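# Running a validator from Grolwood

The operator I talked to for this one has been validating on Burkano for six years and asked to be identified only by the job. That's common with people who hold keys for a living, or for part of one. We spoke by voice call in October, with a couple of other operators listening in and free to interrupt. I've cut the small talk and put the topics in an order that makes sense on the page.

I started with the setup. There are two machines, one producing blocks and one standing by. The first is rented from Paquette, a hosting company the operator picked for its support desk. The second is in a closet at home in Grolwood, on a separate internet line.

"People ask why I don't put both in a data center," the operator said. "I did that at the start. Then the hosting company had a billing problem on their side and both accounts were frozen on the same morning. I missed blocks for most of a day. So now one of them is always somewhere I can walk to."

The backup doesn't sign anything while the main one is healthy. Switching over is done by hand. I asked why it isn't automatic, given how many scripts for that are floating around.

"I tried one of the scripts on the test network. The main node was slow to answer, the script decided it was dead, and for a short time I had both of them signing. On the test network that costs you nothing. On the real one you get slashed, and so do the people who delegated to you. I would much prefer to miss a few blocks and get out of bed."

Double signing on Burkano burns part of the operator's own stake and part of what has been delegated. Missing blocks only costs the rewards for those blocks. The operator thinks this difference should be explained on the first page of the validator guide. At the moment it's in a section near the end, after the part about setting up a logo.

We moved on to delegators. The node has 1,105 wallets delegating to it, most of them small. The operator doesn't know who they are and has had messages from only a few.

"When I change my commission I post it two weeks ahead, and I pin it. The chain doesn't make you do that. You can change it and they find out when the payout is smaller. I've seen validators go from low to very high overnight, collect for a while, and go back down before anyone moves. There's a long unbonding period, so people are stuck even if they notice."

I asked whether the chain should cap how fast commission can rise. The operator said yes, and said a proposal for exactly that has been written twice. The first version failed to reach quorum. The second was withdrawn by its author after an argument over the deposit.

The deposit is a sore point. Opening a governance proposal on Burkano takes 600 tokens, and you lose them if the vote doesn't reach quorum. The number was set when the token was worth much less than it is today.

"It was meant to stop spam, and it did," the operator said. "We used to get proposals that were just a link to somebody's airdrop. But now it also stops the person who found a real problem and isn't rich. I've put up the deposit for someone else before. I got it back, but I wasn't sure I would."

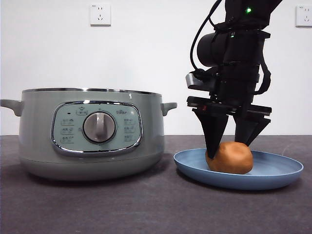 Someone else on the call came in at this point to say that lowering the deposit would do nothing for turnout, and that quorum was the real trouble. Most delegators never vote, the argument went, so their weight falls to the validator by default, and validators who don't vote either pull the whole thing under the line. The fix, in this view, would be to leave inactive validators out of the quorum count after they've skipped a few votes in a row.

The operator agreed with part of that. "I'd want to see the numbers. If you shrink the count enough, then a handful of big validators pass whatever they like on a quiet week. I vote on everything, and some of those votes I abstain, and I write down why. That should be normal. But I wouldn't make it so the ones who show up can do anything at all."

There was some back and forth after this that I won't reproduce. Neither of them had changed their mind by the end of it.

I brought up the Novus wallet, which added one-click delegation earlier in the year. New users open it, press a button, and their tokens go to whichever validator is at the top of the list. The list is sorted by total stake, largest first.

"You can guess what that does," the operator said. "The top ones got bigger. I lost a little, not a lot, because the people who picked me had picked me on purpose. The new small validators got nothing. I wrote to the wallet team and asked for a random order, or at least a random order below a certain size. They were polite. They said they'd look at it."

Had anything changed? "They added a filter. You have to open the settings to find it."

Next I asked about money. The operator wouldn't give exact figures but said the node covers its own costs in most months, and that the worst stretch was when the token price fell and the hosting bill stayed where it was – the bill is in dollars and the rewards aren't.

"I sell enough each month to pay the server and the second line. The rest I keep staked. I know people who kept everything and then had to sell a lot at the bottom to pay a bill. I don't try to time it. I do it on the first of the month, whatever the price is, and I write it in a spreadsheet for taxes."

The spreadsheet came up several more times. Rewards arrive in small amounts all day long, and each one has a value at the time it arrives. The operator wrote a small tool that adds them up by day and said it took longer to write than the monitoring did.

On monitoring, the advice was simple. Alerts go to a phone, through two different services, with one of them set to make an actual call. The alert threshold is low during the day and a bit higher at night. Before every upgrade the operator reads the release notes twice, waits for a few others to go first if the schedule allows it, and takes a copy of the signing state.

"The key backup is on paper and it's not in my house. I check that I can restore from it once a year – I mean really restore it, on a blank machine with no network. The first time I tried, I'd written one word down wrong."

My last question was whether the operator would recommend starting a validator on Burkano now. There was a pause.

"Run one on the test network for six months. Do every upgrade, including the ones at 3 a.m. If you're still doing it at the end, come and ask in the channel and I'll delegate you something to start with."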